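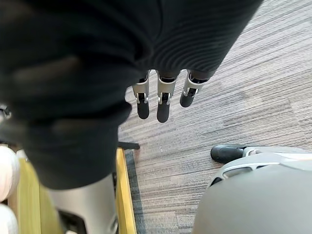

Marta Ellingsgaard

April 1, 2020

Skavero has been teaching its two-armed robot to tidy a shoe rack since November. The lead engineer on the project took the job over from a group at the company's Drolville office, which had been working on bin picking with suction cups. I asked her first why anyone would go from bins to slippers.

"Bins are a solved shape," she said. "You come in from the top and leave from the top. A rack has a shelf over the shelf you want, so the wrist has to arrive low and tilted, and there are side frames to hit. A slipper also bends while you hold it. We wanted a task where a person uses the whole hand and doesn't notice."

All of the training data comes from remote control. An operator sits in the next room wearing tracked gloves, with the head view on one monitor and the wrist views on a second. Finger angles are retargeted to the robot's hand, which has fewer joints than the operator's, and the arm follows the wrist pose with a limit on speed. Commands are logged at 15 Hz along with the joint states.

She had tried moving the arms by hand first. "Kinesthetic teaching is good for one arm and a simple gripper. You grab the links and push. With fingers you run out of hands, and your own body ends up in the camera view. The policy then learns from pictures with a person in them, and when you run it there's no person. We stopped after a few days."

The first full set had 164 episodes, of which 23 were thrown out. Most of the rejects were timing faults between the glove stream and the cameras. Others were cases where the operator had paused in mid-reach to think.

"A pause is the worst thing you can record," she said. "The picture isn't changing, the command is zero, and the model learns that the right answer to that picture is to stay put. Then it gets there on its own and freezes. We now tell operators to plan before they press the pedal. If they get stuck, they end the episode."

I asked how an operator picks a grasp for something soft. She said the instructions used to specify it: thumb inside the opening, fingers along the sole. They dropped that rule in the second month. Operators following it took longer and often had to regrasp, and every regrasp put a second decision into the recording.

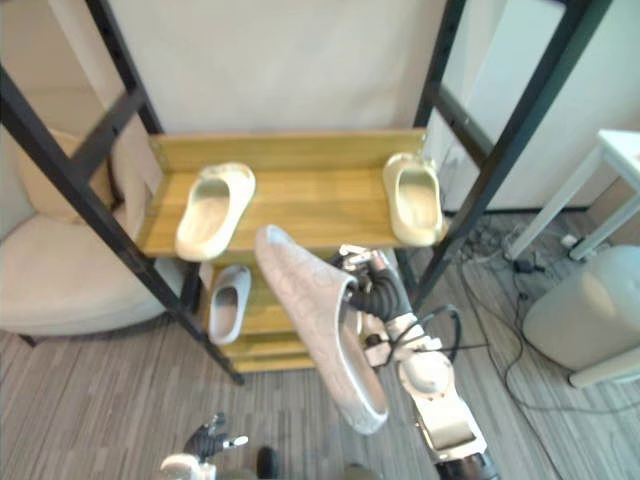
"What we ask for now is consistency inside a session," she went on. "If you hold it by the heel, keep holding it by the heel. Two operators with two styles is fine as long as the data says which is which. One operator who switches every third try is hard to learn from." Each episode carries an operator code and a short tag for the grasp, entered after the reset.

Depth remains the main complaint. The operators see flat video and tend to come in short of the shelf, then creep forward. Skavero tried a stereo headset from Mansilla and found the depth errors smaller, but sessions had to be cut in half for comfort. The compromise was to keep the monitors and lean on the wrist view for the last part of the approach.

Force is the other gap. The gloves give no feedback at all, so the operator judges contact by watching how the material deforms. "You see the sole flex and you know you're pressing," she said. "It's late, but it's usable. On a hard shoe you'd see nothing — the arm would just load up until the current limit trips."

The current target is 80 clean episodes per slipper type before any training run. The Stukham software they use for labeling can replay a recording on the real arm, and she has each new operator's first session replayed this way, with the objects put back by hand to their starting positions. An open-loop replay usually misses the slipper, and she considers that normal. What she watches is the shape of the motion and whether the elbow stays clear of the frame.

I asked what she would change if she started over. She said she would spend the first two weeks on the reset procedure, meaning who puts the slippers back, where, and with how much variation. "We had a very tidy person doing resets," she said. "The model got very good at tidy. We're still recording to fix that."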